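NOTES FROM THE STUDIO BUILDING
November

Quick one this month, the kiln is on and I keep getting up to look at it.

The main thing is Joris Mulder's paper casts, because people keep asking and I have given four different versions of the story at four different dinners. So here goes, the written one, which should now be taken as the correct one.

Joris spent most of last winter at Skesham, the old rope works up the river, on one of their long residencies. He went there to make drawings. He came back with no drawings. What he came back with was a van full of paper, cast off the floor of the long shed, in sheets about as tall as a door, with every groove and nail head and heel mark of the place in them. The rope walkers went back and forth on that floor for generations and the boards are worn into two shallow troughs, one for going and one for coming back. You can't really see the troughs standing in the shed. In the paper you can. Run the light low from one side and they show up like riverbeds.

The series is called Going and Coming Back and there are 43 sheets in it. All of them are going up. I asked if he wanted to edit. He said no. I asked again. No.

Method, for those who want it. Cotton pulp, beaten long, no color added. He laid it wet straight on the boards with a screen on top and pressed the water out with sponges, then left it. In winter, in an unheated shed, "left it" means a long time. The first sheets went moldy and he kept two of those, they're in the show, the gray bloom runs right up one side. The paper took up dirt and tar from the cracks, so each one is stained along the lines where the boards meet. He hasn't cleaned any of them. He did bring in a paper conservator, Bezawit Moges, to tell him what would happen to them over the years, and her answer was that the tar will keep creeping. Slowly. He was delighted. She was less so.

Bezawit has written a short text for the handout on this, on whether you should stop a work from changing if the change is coming from the place it was made. It's good, it's a page and a half, and she doesn't come down on either side. I'd like more writing like that in our handouts and less of what I write, which is mostly dates and measurments.

Hanging. We went around and around on it. Framed is out, too heavy and the glass kills the shadows. Pins leave holes and Joris wouldn't have holes. For a while the plan was to lay everything on the floor, in order, the full length of the gallery, so you'd walk beside it the way the rope people walked. Lovely idea but then you'd only see them from above, in flat light, and the troughs vanish. So they're on the wall, end to end, held by small magnets along the top edge, and the lamps are down low. You come in at one end and go along the left wall and come back along the right. Please go in that direction. You'll understand why when you get to the far end.
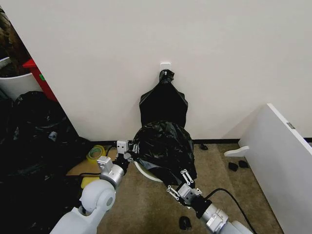

The lamps were a headache. Lensa Kahsay did the lighting and she went through three setups before the one we have. Too warm and the paper looks like pie crust. Too cold and it looks like a hospital. Too close and you get a hot spot in the middle and nothing at the edges. What she landed on is a dim, even wash from knee height, with the room otherwise dark, and your own legs throw shadows on the work as you pass. We talked about whether that was a problem. Joris walked up and down a few times watching his shadow go over the sheets and said leave it.

Opening is at 6 in the evening, come to the side door, the front one sticks when it rains. Short talk at seven, Joris and Bezawit in conversation, I'm supposed to be asking the questions and haven't written them yet. If you have one, send it. There's wine and there's the good bread again.

One request. Don't touch the paper. I know. It's the most touchable thing we have ever shown, and that includes the felt. There is one loose sheet on the table by the desk that you can handle all you like, it's a test piece, it's the same pulp and the same floor. Go nuts on that one.

Now, Boglárka.

Boglárka Bozsik's bronze is back from the foundry and it's not what any of us expected, her included. Some of you saw the wax in her studio in the summer, the big leaning figure with the folded blanket over its arms. The wax was soft all over, thumbprints everywhere, the blanket hardly more than a lump. In bronze every one of those thumbprints is hard and bright and the blanket looks like it weighs as much as a car. She was quiet for a good while in front of it. Then she asked the foundry people not to do the patina. So it's raw, straight from the chasing, and it will go brown by itself in its own time.

The foundry is Ralteson, new to us, and she'd use them again. They cast it in six pieces and the welds are where she wanted them, running along the folds. One weld crosses the neck and she asked them to leave that one rough. I think it's the best part. It makes you look at the head twice.

Title is still open. It was Carrier for a long time, then Woman with Blanket, and right now it's on the loan form as Untitled, which she hates. The figure came out of a photograph of her grandmother at a train station, she has told that story in public so I'm not giving anything away, but she doesn't want the title to point at it. She says people read the label and then see only the label. Fair. Suggestions are not welcome, she asked me to put that in.

It's going to Fulum in the spring, outdoors, on the slope behind the museum. No plinth. Feet straight on the grass. The ground there is soft so there has to be a footing under the turf, and I've had more emails on the subject of that footing than on any artwork in my working life. It'll lean toward the path. Children will hang off it and she's fine with that, she has asked that no rope go round it.

Till then it stands in the yard under the roof and you can come look whenever the gate is open. Go in the late afternoon if you can, the sun gets in under the roof and hits the blanket.

Nahom Mersha is teaching again. The plaster course, waste molds and piece molds, from clay. Evenings, small group, fills up fast, it always does. You make one head and one thing that isn't a head. He's changed it a bit from last time, less on armatures and more on undercuts, which is where everyone got stuck (me too, my ear came off, I mean the ear on the clay). You don't need experience. You do need old shoes. He would like it known that he isn't going to carve your piece out of the mold for you this year. Chisel it yourself, that's the course.

He also has a small show of his own up at Patwary, the print shop with the back room. Plaster reliefs, none of them bigger than a dinner plate, all made from the inside of things: the inside of a drawer, a coat pocket, a boot. The coat pocket one is my favorite. You get the seam and the lint and a flattened shape at the bottom that he says is a bus ticket. He poured the plaster straight in and cut the coat off afterwards. It was a good coat, too. The reliefs are set in a row at chest height, no titles on the wall, just a list you can pick up by the door. I'd skip the list first time round and guess. I got the boot and nothing else.

I've been thinking about his and Joris's work side by side since they're both up at the same time and both take an impression of something and then walk away from it. But they don't feel alike at all. Joris's sheets are all outside, all weather and traffic, you feel how long the building is. Nahom's make you feel like you've put your hand somewhere private. If somebody wants to write on the two of them for the spring newsletter, I'd take it gladly. Any length. Doesn't have to be polished, look at this.

Bits and pieces:

The clay order goes in at the end of the month. Same two clays as always, the gray one with grog and the smooth one. Put your name on the sheet by the sink. If you want the black, say so now, I need enough people to make up a full pallet.

The plaster trap has been emptied and I would like to thank Nahom, who did it, and not thank whoever has been rinsing buckets in the other sink.

Lensa is looking for old slide projectors, any make, working or not, for a piece she's starting in the new year. She'll come and get them. She wants the carousels most of all, and if your slides are still in them she'll give you the slides back, or keep them if you'd like them kept. I don't know much about the piece yet. It needs a dark room and a fan. She's been recording the clunk they make when the tray moves on and playing it back at different speeds, you may have heard this through the wall.

The library shelf upstairs has some new things. A fat book on medieval wood carving with very good pictures of backs (the backs of the figures, hollowed out so they wouldn't crack, you see all the tool marks). Also a slim one on wax. Sign them out please, in the notebook, with a name that can be read.

Open studios next season: we do want to do it and we haven't picked a date. Tell me when you're definately away and I'll work round it.

Kiln's just clicked off. Going down to check the cones. See you at Joris's opening, side door, six.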